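Getting the Junk Off the Kitchen Table (and Keeping It Off)

Filed under: Clutter, 10 Mar 2018
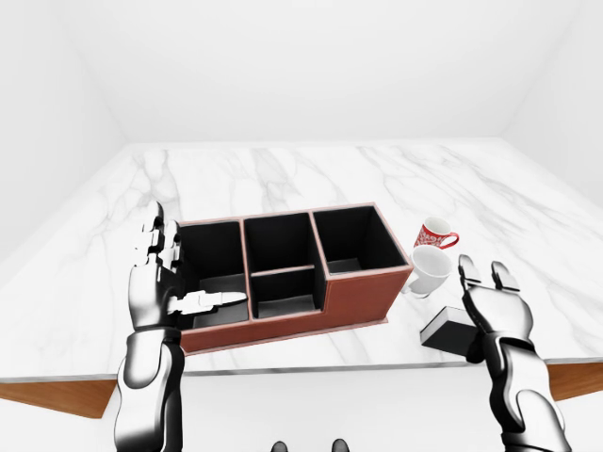
Every flat surface in a house wants to be a shelf. Mine started with one gas bill in July and by fall we were eating dinner on our laps. I have tried stern notes. I have tried a basket by the door, which filled up and was then moved to the table. What follows is what worked better.

Sort by trip, not by type
Magazines tell you to put like with like. Fine, if you're a museum. At home, pile things by where they have to go next: upstairs, car, garage, trash. Then you carry one armful per room and quit.

Open mail standing up
Over the recycling bin, coat still on. If you sit down, you've lost. I once kept 38 catalogs from Gullow, a company that sold me a single doormat.

Give the small stuff walls
Pens, scissors, tape and keys will spread until they meet resistance. Anything with compartments will do. A muffin tin does it for free, though your guests may have questions. Keep one section empty for whatever turns up on Thursday.

Batteries
Dead ones go in a jar with a lid, terminals taped. Live ones go in a different jar, in another room. Do not trust yourself to remember which is which. I own a tester and I still lick my lips nervously before changing the smoke alarm.

Wipe it while it's bare
Warm water, a drop of dish soap, soft cloth, dry it off. Skip the vinegar on natural stone, since it etches, and skip it on my account too because I can't stand the smell. Sticky label residue comes off most glass jars with cooking oil left on for 2 hours. I bought a bottle of Prokik for this and it now lives, naturally, on the table.

Set a closing time
Ours is after supper. Whatever is left goes in a grocery bag in the hall closet, and you can visit it there. After 3 weeks the bag gets emptied whether its owners are ready or not. The last one held a library card, half a flashlight and the Sunodwood warranty I'd told everybody we never received.

Next month: the drawer under the toaster.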